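Naming rules for pan and door tasks in a simulated kitchen?

Oriana Sepúlveda
Hi all – we have over 70 saved runs and everyone labels them differently. What should a label say?

Mirta Domínguez
Welcome, Oriana! Name the part the gripper is at, then the burner. I'd write "pan handle, front right" for one like mine:

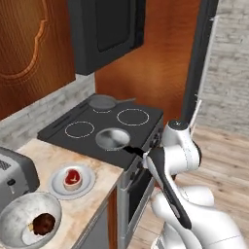 Horacio Godoy
Agree with Mirta. For doors, use "reaching" until you've checked contact in the log. 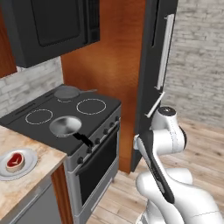 Ulises Ocampo
We just number ours.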